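Textile sorting at the Rondov workroom, October. The cloth comes in mixed bags and is shaken out, laid flat and folded by colour before it goes on the shelves. Nearly 300 pieces went through this month. More galleries are on the Lulia page.

## Reds and pinks

Red-pink cloth with a fine, slightly fuzzy surface, still crumpled. The colour goes to a darker raspberry in the folds.

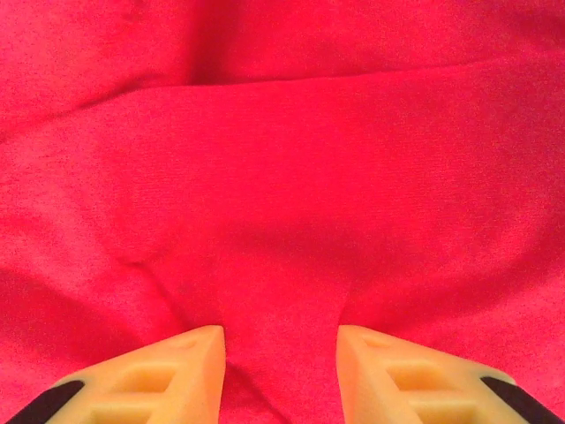 ## Shelving and labels

Reds go on the lower shelf, next to the oranges. Each stack gets a card with the colour and the bag number. Bag 63 is the last one on the list for October.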